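Slide 7 — clear bins, or why I quit labeling

Okay, so last time at Gerkberg I ran long on this one — keep it to a couple of minutes! Ask who has a bin at home they haven't opened since April. (Hands go up, they always do.)

Then my rule: if I can see through it, I'll use it.

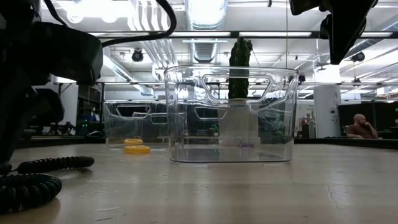 Idudard Greco

Point at the handle cutouts near the rim, I love those. Rings and tape go in last.

Last updated: April, 7:50 p.m.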